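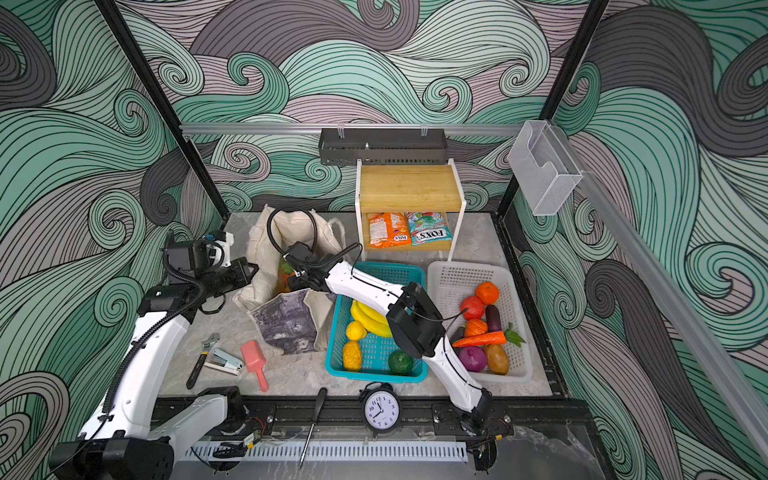
Home | Issues | Authors | Subscribe | Search

3.2 How we asked people about their shopping bags

I'll be upfront that this part of the study grew out of my own kitchen drawer, which holds more cloth bags than I could ever use. Nusrat Debnath and I wanted to know how often folks reach for a bag they already own, so in August we mailed a short survey to 2000 households in Tuvlow and got 301 back (a bit fewer than I'd hoped for, but Manee Wannasri tells me I'm always too hopeful with mail surveys!).

We kept the questions plain. Where do you keep your bags? Did you bring one on your last grocery trip? If you forgot it, what did you do then? Our first draft said "reusable carrier," and Zoltán Antal's test readers in Dasa thought we meant a baby carrier, so out it went.

Figure 1. A cloth bag and baskets, two of the carrying types covered by the survey.

Baskets gave us more trouble than anything else. Some people count a basket as a bag and some really don't, and I went back and forth on it for weeks before giving baskets their own line on the form. We then called 50 of the households again to check their answers. Most held up fine, though the question about forgotten bags drifted quite a bit between the mail and the phone, and I'd treat those numbers with care. Arnulfo Puma coded the written comments by hand, and I went over his codes a second time before we ran the tables in Section 4.

Contact the editors | Copyright Drakora Papers | Back to top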